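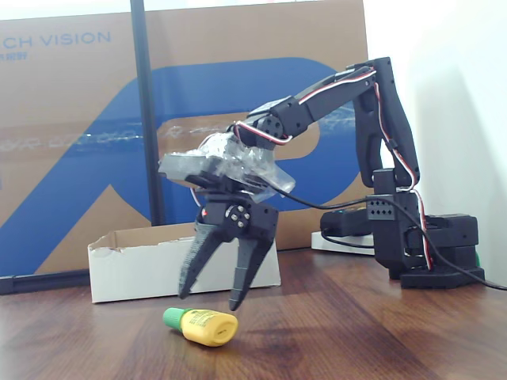

Gripper open above the yellow bottle, wooden table.

3/26/22
Kerkville notebook, Wuverix subtitles, volume 3

Continued with the second episode of the volume. The script file has 580 lines after I joined the short ones. Before joining it was a mess, because the old file cuts every breath of the captain into its own line, and he is a man who breathes a lot when he talks. I kept the cuts only where the picture also cuts.

Settings for today, same as last time, copied so that I don't search again:
maximum 42 characters in one line, two lines on screen
gap between two subtitles 200 milliseconds
italics only for voices from outside (radio, memory, the narrator)
songs: not italic, top of screen

The gap still feels long to me in the quarrel on the bridge. The girl and the mechanic interrupt each other all the time, and with the gap the text goes off and on like a bad lamp. I tried to make it shorter for only this quarrel and the rhythm was better, but then the next dialogue looked slow in comparison. I put it back. If somebody wants to try again, my version is in the folder with the word "quarrel" in the name. Please do not mix it into the main file.

Now the big question, which is how the captain speaks.

In the Solís disc he speaks like an old English sailor. "Aye" and "lass" and so on. I understand why they did it, it is a ship and he is the captain. But in the original he has no sailor words at all. He speaks very correct, a little old, like a teacher from the provinces who reads the newspaper aloud to his wife. This is the joke of him. The crew are thieves, they shout and eat with the hands, and the captain says "I would be obliged if you could hand over the cargo." With "aye" the joke is gone and he becomes one more pirate, and we have seen this pirate in many other series.

So I went through all his lines in the episode and took out the sailor talk. First attempt was too stiff. I wrote sentences which I would be proud of in a school exam, and read aloud they sounded like a letter from the bank. Second attempt: full sentences, no contractions, but short words. Better. Some examples, old on the left of the arrow, mine on the right.

Aye, that's the box all right. -> Yes. I believe that is the box.
Keep yer hands off her, lad! -> Please do not touch her, young man.
We're done for! -> I am afraid this is the end of us.

The last one makes me laugh each time, and the scene is not supposed to be funny, or not only. The ship is falling there. I leave it with a question mark in the file. A native speaker should tell me if "the end of us" is natural or if it sounds like a couple who is getting divorced.

One more problem with the same man. When he is alone with the girl, near the end of the episode, he changes to a simple way of speaking, nearly a father. In the original you hear it immediately from the verb endings. In English I have only the contractions to play with. So I gave him contractions in this scene and nowhere else in the episode: "You're cold. Don't stand there." I think the viewer will feel something without knowing what. But it works only if we are strict in all other places, so please, when you correct his lines, don't put "I'm" or "don't" in by habit. I made this mistake myself and had to search for them again.

Makar

The word is used for the floating city and also, I am now sure, for the wind that holds the city up. In volume one we wrote "the city of Makar" every time to be clear, and this was a mistake of ours. In this episode the old woman in the market says a sentence which can be read "Makar is getting weak." If it is the city, she complains about politics. If it is the wind, she is warning everybody that they will fall down. The disc has "This city's gone soft," which closes the door to the second meaning, and the second meaning is what the whole rest of the story is about! I was quite angry when I compared it.

I changed it to "Makar is getting weak" and nothing else. It must stay open. As consequence we have to go back to volume one and remove "the city of" in the places where it is not in the original. I marked them in yellow in the list, I did not change them yet because the volume one file is locked for the other correction (the song).

About spelling: Makar without accent and without double a. The box of the disc set writes it in one way and the booklet in another. We follow the box.

Watching the episode as a viewer

I try to watch each episode one time without touching the keyboard before I work on it. This one is weaker than I remembered. The first half is a chase which repeats the chase of the opening episode, also the same tunnel drawings, with another color of sky. The villain with the glass umbrella stands on a roof and explains his plan, and the plan is not interesting. What saves the half is the music, a kind of slow dance with accordion which has no reason to be in a chase and is just right.

Then comes the market and it is another series suddenly. Backgrounds with much patience in them, laundry between the towers, a fish seller who is asleep. The girl who slept inside the box walks there for the first time with shoes, and the animator let her walk badly, she lifts the feet too high. No line of dialogue for a long time. I deleted a subtitle which the old file had put there ("So many people..."). She does not say it. I listened with headphones at high volume and there is only a breath. I don't know where the sentence came from, perhaps from the comic, where she thinks it in a bubble.

For my taste this scene is the best of the volume. If the club in Kerkville wants to show only one piece of Wuverix at the spring evening, show the market, from the fish seller to the bell. It can be understood without the rest.

Signs on screen

Shop signs in the market: I translate only the ones the camera stops on. The old file translates all and the poor fish seller disappears behind letters. Exception is the wall poster with the reward, because the captain's crew talk about it later in the tavern and the viewer must have seen the amount. The poster stays translated also while it is half covered by the passing cart. I tried to make the text move behind the cart, it costs a whole afternoon and looks cheap. Simple text above the poster, gray, small shadow.

The bell tower has an inscription. It is written in the invented alphabet of the series, and I did not manage to read it. The letters are the same as on the lid of the box in volume one, at least the first ones. Left without translation, as in the disc.

Timing trouble

From the commercial break until the end, all lines were late against the new video. Not by the same amount, it grows. I moved the first line after the break and thought I was finished, and then the ending was wrong. Somebody cut the break screen differently in the two versions, but this does not explain the growing. Frame rate, probably. I stretched the second half between the first spoken line after the break and the last word of the preview, and now it fits everywhere I looked. I did not look everywhere. Whoever does the check should look at the tavern, where people speak fast and from behind.

Also the preview narrator: italic or not? He is outside voice so by our rule yes. In volume one we have him not italic. I followed the rule, so now we are not consistent. Decide together.

Words for the list

"soul engine" stays. I tried "heart engine" and it sounds like hospital.
"Upper Guard" and not "High Guard", the disc uses both.
"lifting stone", two words, no capitals.
The insult the mechanic uses for everybody: old file "moron". He means something like a badly tightened screw. I put "loose screw" and I like it, but in English it means crazy and not stupid, if I understood right. Asked in the forum, waiting.
The toast in the tavern, "to dry boots", is good, the disc found it and we can't make it better. Keep.

Still open

Ending song, second verse. There is one word I hear as "feather" and next time as "debt", and both give sense with the line after it. The booklet from Solís prints the lyrics only until the first chorus.
Captain, the falling ship line.
Line breaks in the tavern, I did them tired and they are ugly. Never break after "the".
Remove "the city of" in volume one when the file is free.
Preview narrator.

Backup is made on the second disk. The main file is the one with today's date, the other with almost the same name is before the stretching, don't open it for the check.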